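About Flirnum

We're a small bird migration group, started by Silvana Conceição at the kitchen table with 2 borrowed receivers and a lot of coffee. Now we follow shorebirds up and down the coast, mostly sandpipers and plovers. Still small. Still plenty of coffee.

What we do: tag birds, track them, share the data. Free, always. Our main sites are Nustmont marsh and the Drolia mudflats, with a night listening post up at Sima. 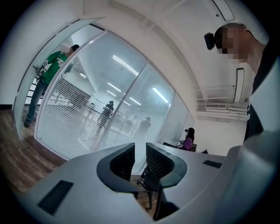 Flirnum News, No. 50

Busy season. August is when the first southbound flocks drop in and teh phones start going. If you find a banded bird, write down the colors, left leg first, then right, and send it in. Blurry pics are fine. Band 2307 was read by a kid fishing off the Nustmont dock, our favorite report so far.

Schools: we do classroom visits, 200 students a year. Bring questions. We bring feathers and the big map. Book early, spring fills up fast.

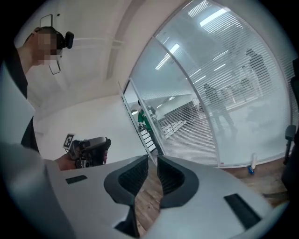

Does a tag hurt the bird?
We only use tags light enough for the species, and every bird is weighed first. Too skinny, it goes free with no tag.

Office opens at 9 a.m. Leave a mesage if we're out on the mud. Tide decides.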